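Robot demonstration teaching

Robot demonstration teaching is the practice of giving a robot a task by performing it for the machine, either with one's own hands or by steering the robot from a distance. It is older than most of the software now used for it. The spray-painting arms of the 1970s were led through their motions by a painter and repeated them faithfully, including the sneeze.

Methods

Three methods are in common use, and their supporters rarely eat lunch together.

In kinesthetic teaching, the operator takes hold of the arm and pushes it through the motion while the joints record their own positions. It needs little extra equipment and a fair amount of shoulder. The operator also tends to stand exactly where the robot's camera would like to look.

In teleoperation, the operator works a second device, such as a joystick, a headset controller or a smaller copy of the arm, and the robot follows. The recorded motion is one the robot can certainly make, having just made it. Delay and a poor sense of touch are the usual complaints. New operators on the Tadis leader arm are asked to stack cups before being allowed near anything that spills.

In hand-held gripper teaching, the robot is left out altogether until later. The operator carries a gripper fitted with a camera and does the job directly. Printed markers on the fingers let the software work out how far they are open. The tool can go wherever a person can, a freedom that has led to a great many recordings of other people's kitchens.

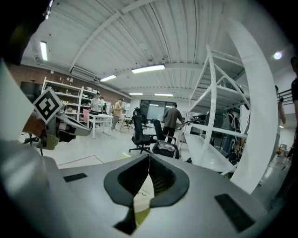 View from a hand-held gripper in a brick-walled workshop or lab, with a square marker near the tip of the left finger.

Recording and cleanup

A single performance of a task is called a demonstration or, in older manuals, a take. Takes are trimmed, labeled and checked before training. The Toom handbook, revised in November, asks for 139 takes of each task, a figure it defends at length and with feeling. Takes are commonly discarded when the tool's position is lost, when the hand covers the object, or when the operator stops halfway to think.

Consistency between operators is a long-running difficulty. In the Trisska drawer trials, eight operators were given the same written instructions and produced a range of styles, among them closing the drawer with an elbow. The elbow takes were removed, as the robot had none to spare.

Transfer to the robot

A policy trained on demonstrations copies what it was shown, good habits and bad. Pauses are a well-known case: a person who hesitates before each grasp will, in time, have a robot that hesitates before each grasp. Some groups add corrective takes, in which the operator begins from a poor position and recovers. The Isix project recorded two of these for every ordinary take of its towel-folding task and reported fewer stalls, though the folding itself was described by its own authors as "adequate for towels."

Terminology

"Teaching by showing," "programming by demonstration" and "imitation learning" overlap heavily. The last usually refers to the training step alone, except in grant applications, where it may refer to anything.

See also

Teach pendant
Teleoperation
Motion capture
Fiducial marker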